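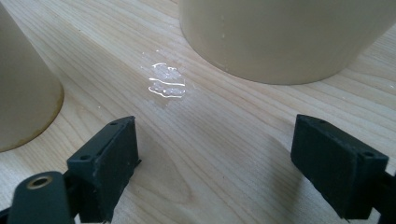
Hand-held gripper camera: glare on clear liquids, change the camera or the fingers?

Posted by Pascal Lecomte, Monday, February 3, 2025

I'm comparing two wrist cameras on the same hand-held gripper, a Jadgate and a Staltard. Both sit in the same mount and look down over the fingers. The tasks are simple tabletop ones: pick up a cup, move it, put it down, wipe up a spill with a folded cloth.

Cups are fine with both cameras. Spills are where I have trouble. On a pale wood table a small puddle of clear liquid mostly shows up as highlights. The middle goes whitish and the grain still shows through the rest. The little droplets next to it are just white dots. I have 312 clips from the Jadgate and 64 from the Staltard so far, and our wipe detector misses the edge of the puddle in a lot of them. It also flags stray white specks on the table as liquid.

The fingers are black printed blocks with a flat inner face. They take up most of the lower part of the view, and they put a soft shadow on the table in front of the camera. I could print narrower ones, but then I'd have to redo the cup grasps.

Has anyone compared cameras on this kind of job? Would a polarizing filter do it, or should I be looking at the fingers and the lighting first? Exposure is on auto for both at the moment.

3000 views

Clirkuson

Turn off auto exposure before you compare anything. Black fingers in the lower half of the picture pull the exposure up, and then the highlights on the liquid clip. You are testing two metering programs more than two cameras.

What I would do, in this order:

Lock exposure and gain on both cameras. Set them so the brightest part of the puddle is just under clipping. The fingers will go nearly solid black and that's fine – you know where they are anyway.

Lock white balance too. Pale wood and beige cups are close in color, and auto will drift as you move between them.

Record the same spill with both cameras on the same day. Measure the liquid with a syringe and put it in a taped spot. If your 312 and your 64 were shot under different light, I wouldn't compare them at all.

Then try the filter. A linear polarizer on the lens takes down reflections at some angles and does very little at others. On a hand-held tool the angle changes all the time, so it helps in part of each clip. It will also cost you at least a stop of light. If you can put a polarizing sheet over the lamp as well and keep it crossed with the lens, you get a better result, but daylight from a window gets around that.

Keep the fingers as they are until this is done. Changing the fingers changes the shadow, the view and the grasp together and you won't know which one mattered.

For the white specks, use several consecutive images. A highlight on liquid slides around when the camera moves. A crumb or a bit of lint stays put on the table.

Staltard works better

I had both, sent the Jadgate back. Less noise on the Staltard. Didn't try it with water.

Peng

Agree with locking the exposure. I'd add that some glare is useful. With clear liquid on wood the bright curved edges are most of what you have to go on, and if you remove all of them the puddle can vanish. We ran a crossed polarizer for 424 clips last April and the labelers had a harder time than before – they asked us to take it off.

What worked for us was a bigger, softer light. We hung a white diffuser panel over the table, off to one side. The highlights got wider and less harsh, and the outline of the spill was easier to follow. The shadow between the fingers got lighter too.

If you do reprint the fingers, keep the inner faces and the screw holes where they are and only cut down the outer side. The cup grasps should carry over, but test a few before you trust that. Matte gray filament instead of black also makes the exposure easier to set.

We use cookies to remember your settings and to measure traffic on this site. By continuing to browse you agree to our cookie policy. Accept Manage preferences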